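The Case for a Colorful Table

Give me a plain white table and I'll want to put something bright on it within the minute! After years of matching white dishes, I've gone over completely to color, and September, when everyone starts eating indoors again, is the perfect time to try it.

You don't need a full set. Start with 3 or four pieces in shades you love and let them argue a little. Soft purple next to sea green sounds odd on paper, but on a pale surface the two look fresh and a bit like candy. Then add one loud thing - a red packet of something good to eat will do the job nicely.
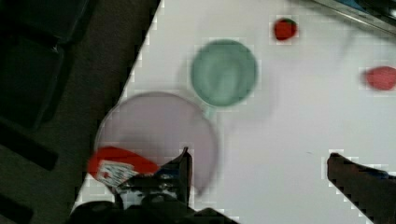

A lavender plate, a green bowl and a spot of red on a white tabletop.

Translucent plates are my current obsession. Gako, the little housewares shop on Quinlan Street, keeps them in seven colors, and I've spent up to 20 minutes there holding them to the window (the lavender wins every time). Stack a couple of different shades and you get a third one for free.

My own Thursday suppers now seat six, and no two places match. I'm still looking for the right yellow.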